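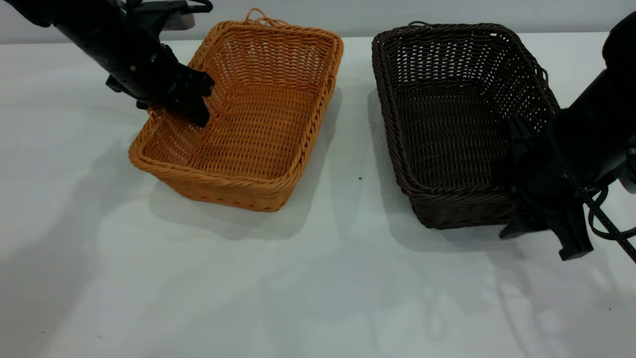

Open day talk, Flalden site — speaker notes
Slot: 20 minutes after the 2 o'clock tour, questions at the end

1. Start
Welcome. Say where the fire exits are and that the tea is in the canteen, on the ground floor. Ask who came on the last open day in October. If most hands go up, skip the part on the old building.

2. Who we are
Flalden packs and sorts small household goods for shops. Voscombe is our other site and does the bulky items. We ship 845 crates on a normal day from here. Most of that is still done by hand and will be for a good while yet.

3. The two-arm bench
This is the one people will have come for, so don't rush it. Two black arms, one at each side of a white table, each with a gripper. Between them, two woven baskets, one orange and one dark brown, much the same shape and size. The job is called Melolska on the schedule. Visitors will see that name on the door, so mention it.

Explain the task in one go: items are put on the table, the arms pick them up and sort them by basket. Either arm can use either basket, but they must not reach for the same one at the same time. Most of our work this year has gone into that rule.

Point out the weave. Open sides and a thick rolled rim are harder for a gripper than a flat plastic tub. A fingertip can catch in a gap or knock the rim on the way out. We tried tubs first and the results looked better than they should have, so we went over to baskets.

4. Results so far
Last full test: 512 items put out, 137 of them needed a person to step in. Say both numbers plainly. Soft things such as cloths and gloves caused most of the trouble. Loureiro, who supply our test software, are changing how the arms slow down near the rim — new version due before the next open day.

5. Live run
Move the group behind the yellow line before the bench is switched on. Wait for the operator to nod. Let it run for a few minutes without talking over it. If it stops, say it has stopped and carry on with section 6. The operator will restart it.

6. Questions we usually get
Jobs: no posts have gone because of the bench. Two packers have trained as operators.
Speed: slower than a person at the moment.
Can children press the button: no, but there is a stop switch on the display table they can try.
Cost: refer to the front office.

7. Close
Thank the Voscombe staff for covering the afternoon shift. Visitor badges go back in the tray at reception. Next group meets by the lift.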